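Keeping Warm on Akar Street: Draught Sealing in Older Rental Houses

Student project report, Housing and Environment elective
Zeyu Yuan
July 2020

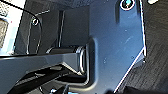
1. Background

Many rental houses in our area were built before there were any rules about insulation. They have timber floors with gaps, sash windows that rattle, and chimneys that were never blocked when the fireplaces went out of use. Tenants often pay to heat air that leaves the house within the hour. They can't put in new windows or wall insulation without the owner, but they can usually do small jobs that come off again when the lease ends.

I wanted to find out which of these small jobs are worth a tenant's time. The project covers two houses, both on Akar Street, both single storey weatherboard with a hallway down the middle. I have called them Dellon and Koskela, after the names on the front gates.

2. What I did

Work at both houses ran through June. I left a thermometer in the living room and another in the back bedroom of each house, and asked the households to write down the readings before breakfast and after dinner. They also noted when the heater was on. For the first half of the month nothing was changed. After that I sealed what I could and the households kept writing.

To find the draughts I used an incense stick on a windy afternoon and walked it past skirting boards, door frames, windows and power points. Where the smoke bent sharply I put a bit of masking tape on the wall and wrote a letter on it – S for strong, W for weak. The back door at Koskela got an S on all sides.

The sealing was done with foam strip, brush seals for the bottoms of the doors, removable caulk along the skirting boards and a chimney balloon in each living room. I set a limit of five materials per house so that the job would stay within reach of someone with one free weekend. The fifth was clear window film, which was only used in the bedrooms.

3. Results

The living room at Dellon was noticeably warmer in the mornings after sealing, even on nights that were just as cold outside. The household there also turned the heater off earlier in the evening. The chimney balloon seems to have done most of this, as the living room changed much more than the bedroom.

Koskela was harder to read. The bedroom improved a little and the living room hardly moved. The family had a visitor for part of the month and the back door was open more than usual, which shows up in their notes. The floorboards in the kitchen also have gaps that foam strip can't fill, and I didn't have permission to go under the house.

Both households said the rooms felt less draughty. I have kept this separate from the readings, since people who know that work has been done may expect to feel a difference.

4. Problems

The foam strip on the Dellon bathroom door peeled off in the first week and had to be stuck on again after the frame was wiped down with methylated spirits. Window film was the slowest job and the least liked. One household took theirs down early because they wanted to open the window.

Sealing a house too tightly can also cause trouble with damp, and it is unsafe in a room with an unflued gas heater. Neither house had one. Anyone copying this project should check first and leave fixed vents alone.

5. What I would change

A month is too short. I would start in autumn and use thermometers that record by themselves, as there were gaps in the written notes at both houses. I would also add one job at a time, with a week between each, so the effect of the chimney balloon could be told apart from the door seals.

The door seals and chimney balloons are still in place. Both households have my notes on how to take them out.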